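Dalia Zaki
@daliaatfawzy
7 January 2018

Spent Sunday setting up the produce counter at Fawzy before we open with it tomorrow. Several of you asked how we were going to fit self-checkout into a store this small, so I'm writing it up as a thread.

Background for anyone new. Fawzy is a small grocery, mostly fruit, vegetables, dry goods and bread. Until now all loose produce got weighed at the main register, and on Saturdays the line went back past the onions.

The budget for the whole counter was $1,905. That had to cover the kiosk, the scanner, the scale and the printers. The table we already had. It was in the back under boxes of paper bags.

I got the kiosk secondhand from a Grulov store that was closing. Lizeth Inga drove out with me to pick it up. It rode home on its back in her van with a quilt under it and another one on top.

The table is dark wood, close to black. Lizeth wanted it painted white to match the kiosk. I said no. White equipment is easy to find on a dark top, and the flour dust is going to show no matter what I do.

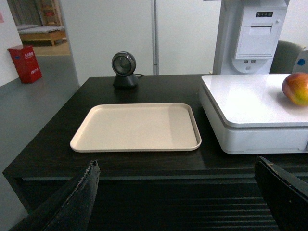 Counter Notes, No. 9

Customers put their things down on the cream tray first. It has a low rim, so limes and loose garlic stay where you put them. I tried a basket in November and people kept leaving their last item in the bottom of it.

The scanner stands behind the tray on its own little stand, tipped a bit toward the customer. You hold the item up to the round window. No handheld gun to pick up, drop, or walk away with.

The scanner cable runs off to the right across the table. I want to clip it along the back edge. It's on the list for this week.

Scale is to the right of the tray. I used a mango for the setup because mangoes are what people ask about the most. We sell them by weight. The store down the street sells them by the piece, so everyone gets mixed up between the two of us.

If you buy mangoes from us: the red blush doesn't tell you much about whether it's ripe. Press gently near the stem. Please press gently.

The kiosk goes behind the scale. Its receipt printer has a hinged front cover, so changing the roll shouldn't mean pulling the whole thing away from the wall.

There are two USB ports under the printer, and a round power button under those. I don't love having the power button where a kid can reach it. Zerrin Eren at Flellar says there's a setting that makes you hold it down. I'll look for the setting.

Someone asked why the tray isn't on the right, next to the screen. I had it there first. Reaching over the scale to get to the tray means your sleeve is on the scale. With the tray left of the scale you work from left to right and end up at the kiosk.

Same person asked about bags. Bags hang from a hook on the side wall. I moved them off the table because they slid onto the scale and added to the weight.

Now the labels. This part took me longest.

Loose produce gets weighed, a label prints, the label goes on the bag. Prepackaged things already have a barcode and skip all that. I explained this to my mother over the phone and she got it the first time, so I think the sign will work.
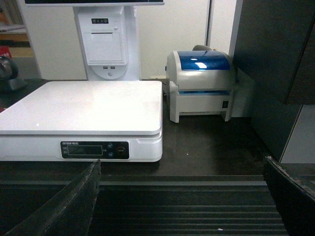
Scale and label printer, side by side on the counter.

The label printer has the blue lid. Labels come out of the slot in front, below the lid. The on/off is a little black rocker switch at the front right corner of the base, easy to get to.

It's also easy to bump. If the labels stop, check that switch before you call me.

On the scale, the controls are on the front panel. Two small blue buttons, one above the other, next to the display, and then a larger one with a red-orange ring. I'm going to put a card beside the scale with what each one does, in English and Arabic.

Wiping down: the scale top is smooth and shiny and every fingerprint shows. Damp cloth, then a dry one. No spray straight onto the scale. Spray the cloth.

Also, wipe under the front of the label printer. It stands on short feet and there's a gap under there that will fill up with onion skin. I know this from the last printer.

Before anyone weighs anything in the morning, the platform has to be clear and the display has to read zero. If it doesn't, clear it, wait a moment, look again. Doaa Hamdy is opening all week and she has the test weight. It's a 200 gram one. It lives in the drawer with the tape.

Containers from home are welcome, same as always. Weigh the empty container first, write the number on the lid with the grease pencil, then fill it. We'll take it off at the register until I've figured out how to do it on the kiosk.

Cash still goes to the main register. The kiosk takes cards only. I know some of you don't like that. The main register isn't going anywhere.

If you'd rather have one of us weigh your produce, ask. We'll do it. I put this counter in to shorten the Saturday line, and if you like standing in line and talking to Doaa you can keep doing that.

A few people wanted to know what I'd do differently. I'd buy the label rolls before the printer. I ordered a size that didn't fit and had to send the box back to Amholm, and the right ones only got here on Friday.

I'd also measure the doorway first. The kiosk made it through on its post, but we had to take the door off.

Still to do: clip the scanner cable, print the card for the buttons, find a better spot for the chair, put up the sign about mangoes.

Ladi Oyewole asked if he could bring his class by to see how a store counter works. Yes, but in May please. January is inventory.

Replying to a question I got by message: no, prices aren't going up to pay for this. Tomatoes went up because tomatoes went up.

Another one: yes, you can still pick out single bananas. Weigh them the same as anything else. Leave the bunch in decent shape for the next person.

We open at 9 tomorrow. The counter will be on from the start and I'll be standing near it most of the morning. Bring your own bags if you have them.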